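# Tovow — my tabletop odds and ends list

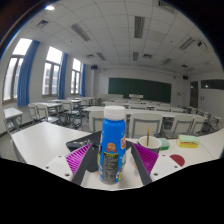
I started Tovow because I kept losing track of what I own. Small stuff, I mean: bottles, cups, sponges, the things that drift from the kitchen to the desk and back again. It lives in a plain folder with one text file per thing, and this README is mostly me telling future me how it works (hi!). If you want to borrow the layout for your own table, go ahead.

## What's in the list

The list has 1,225 entries right now. Over 100 of them are bottles, which says something about my shopping.

- **bottles**: plastic or glass, any size, sorted by the color of the wrapper and then the cap
- **cups**: anything you could drink from, even if it has been holding sticks and pens for years
- **sponges**: layered ones get a line per layer, top to bottom
- **flat things**: cases, lids, discs, coasters
- **little metal bits**: clips, keys, loose hardware. I put these down as one entry per pile, life is short

A typical entry looks like this:

```
name: bottle, blue
material: plastic
cap: white, ridged, screw
wrapper: glossy, bright blue, orange-red ribbon badge
small print: can't read it
lives: white table
```

## How I write things down

Color first, then the kind of thing, then whatever helps me tell it from its neighbors. I only copy words off a label if I can really read them. If the small print is a blur, I write "can't read it" and move on. I used to guess from memory and ended up with two shampoos filed as dish soap.

"Lives" means where the thing was the day I wrote it up. It does not mean where it belongs! My partner and I disagree on where most of it belongs.

## Adebisi and Darkia

These are the two sub-lists. Adebisi is the everyday table stuff and gets a fresh look every 10 weeks or so. Darkia is the storage shelf — 60 entries, mostly holiday things that come out in December and go right back in. Please don't merge them. I did once and spent a whole evening pulling candle holders out of the sponges.

## Known problems

- "Green" covers far too much. Pale green, lime and olive should all be split up.
- Cups with a different color inside and out only get the outside color in older entries.
- The folder called `Revberg` is the old version. I keep it for the notes, but the names in it don't match anymore.

Last tidied September 21, 2024. Next up is the drawer under the microwave, which hasn't got a single entry yet.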